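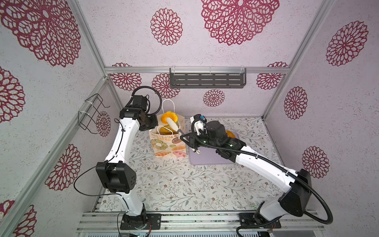
Unit 6: Looking After the Two-Arm Cell
Course notes, Robot Maintenance 2
Instructor: Tullio Carbone. Lab sessions: Mali Gittins.

These notes cover the packing cell in the lab, which we call Bodov. Read them before your first lab session and bring a copy with you. The lab sheet has space for readings, so there is no need to copy tables out by hand.

1. What is in the cell

The frame is silver aluminum extrusion. Two arms sit at the front, left and right, each on its own black base plate, and the plates are fixed to the front rails. Both arms reach in over the floor mat. The right arm carries a parallel gripper and a small camera at the wrist.

The usual job is grocery handling: a paper bag and a shallow tray between the arms, with fruit, bread and similar things moved between them. Paper bags are light and shift when touched, so small errors in arm position show up quickly. Keep this in mind when you are asked whether a fault is in the program or in the hardware.

2. Before you touch anything

Move both arms to the rest position from the pendant. Press the stop button, switch off at the main switch and hang your tag on it. The arms have no brakes on the wrist joints and will sag when power goes off, so one person supports the forearm while the other person switches off. Take the bag, the tray and any loose items out of the cell.

Do not lean on an arm to reach the back wall. Go in from the side.

3. Base plates

A loose base plate gives the same symptoms as a bad calibration. Check the plates first.

Hold the arm low down, near the base, and push it gently forward and back. There should be no movement between the plate and the rail. If there is, look at the bolts in the corners of the plate. The nuts sit in the slots of the extrusion and can turn out of line when a bolt is tightened too fast. Back the bolt off, turn it until you feel the nut catch across the slot, then tighten again. Work across the corners, a little on each bolt.

Brush the slots in the front rails while you are there. Dust collects in them and gets under the plate whenever the plate is moved. Use the dry brush and the vacuum. Compressed air is not allowed in the cell – it pushes dirt into the joint vents.

Mark each bolt head with paint pen after tightening. A broken line at the next check tells you the bolt has turned.

4. Cables

Most faults in this cell are cable faults. Follow each cable by hand from the base to the wrist and look for flat spots, shiny patches and cuts.

On the left arm, the cable runs in small black clips along the upper link and makes an arc above the wrist. The arc has to be there. If somebody has pulled it tight to look neater, the wrist will tug on the connector at full turn. The thin wire at the elbow hangs in a loop, and you should check that it does not catch on the base at any point in the travel.

On the right arm, the cables are inside ribbed conduit that sweeps down past the shoulder. Bend it gently and look between the ribs for splits. A split conduit is replaced whole. Do not tape it.

Replace cable ties with the same width and cut the tails flush.

5. Gripper and camera

Wipe the fingers with a damp cloth. Crumbs and fruit juice are the normal dirt here. Open and close the gripper by hand and feel for grit. Check that both fingers meet along their full length.

The camera lens is cleaned with lens paper only. Check the mounting screws with two fingers on the driver. If the camera has moved at all, even if you think you put it back, the camera calibration must be run again.

6. Power up and test

Clear the cell, remove your tag and switch on. Home the left arm first, then the right. Run the slow test program, which makes 96 moves, and watch the cables for the whole run. Keep one hand near the stop button.

Then run the gripper test of 500 open and close cycles. It runs without you, but stay in the room. Write down the count if it stops early.

7. Service intervals

Every session: wipe down, cable check by eye, plate push test.
Every 500 running hours: sections 3 to 5 in full.
Every 2000 running hours: replace the right arm conduit and the left arm wrist cable, regrease the gripper slides. Mali does this one in January with the second-year group.

8. For the lab session

Work in pairs. Carry out sections 2 to 6 and fill in the sheet. Write what you found, including the things that were fine. "Checked" is not a reading. Hand the sheet to Mali before you leave and put the brush back on its hook.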